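Tips > Workshop and Home > Robot helpers > Good practice before you let it tidy

Good practice for a robot that tidies the room

My name is Jussara Sampaio and I keep the practice notes for Vesesico, a small group of people who prepare robot helpers for household work. We try every routine in simulation before the real room. These are the rules I ask new members to follow. They are simple, but I have seen each of them forgotten.

1. Begin with open fingers and empty hands

Start every routine with the gripper open and holding nothing. A gripper which starts half closed can push a thing off the table before it even tries to take it. Keep the fingers beside the table edge, and do not cross over the edge until the path is checked.

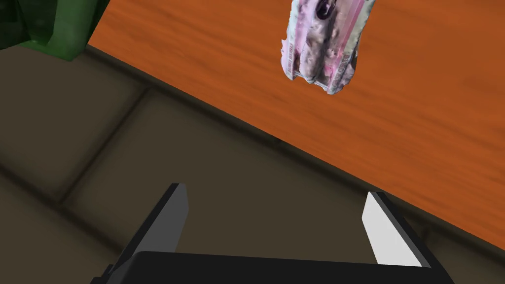

Check the path at slow speed first. In the Neagu profile our slow setting is 200 millimeters per second, and I would not go higher for the first try. If a member wants more speed, he must write down the reason and another member must read it.

2. Leave the top of the furniture as people leave it

Please do not clean the dresser before a test. In a real home there is a bowl, something flat behind it, something like a plant that hangs over the front. The robot must learn to work near them. Write a list of what stands on top, from left to right, and keep this list with the test. With two arms, give one side to each arm, and let only one arm at a time go to the middle. 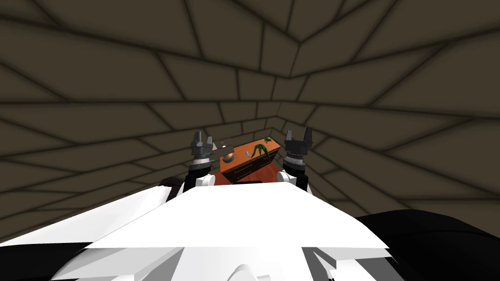 3. Respect the walls

Many people set a safe distance from the table and forget the wall. Our rule is 133 millimeters between the fingertips and any wall, also when the arm is only turning.

A rough wall needs the same attention as a smooth one. Do not count on the grooves between the blocks to give you more space. Measure from the part which stands out most. 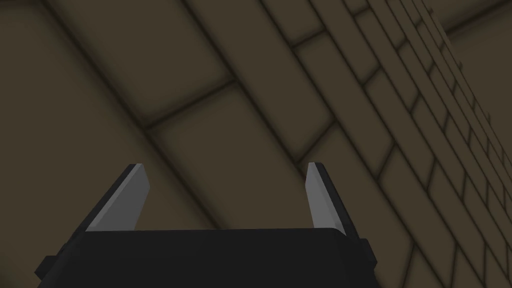 When the arm must stop, it should stop with the fingers open, unless it carries something. If it carries, it holds and waits for a person. The Diltoto checklist said the opposite until August, so if you have an old printed copy, please throw it away.

4. Write down the failures

We have now 366 test notes in the Brostex folder, and the failed ones are those I open most often. Write the date, the routine, the speed and what went wrong, in plain words. "Did not work" is too short. "Right arm closed too early, bowl moved" is good.

Corrections to these rules can be sent to me before Thu 15 March, when I print the new copy for the workshop door.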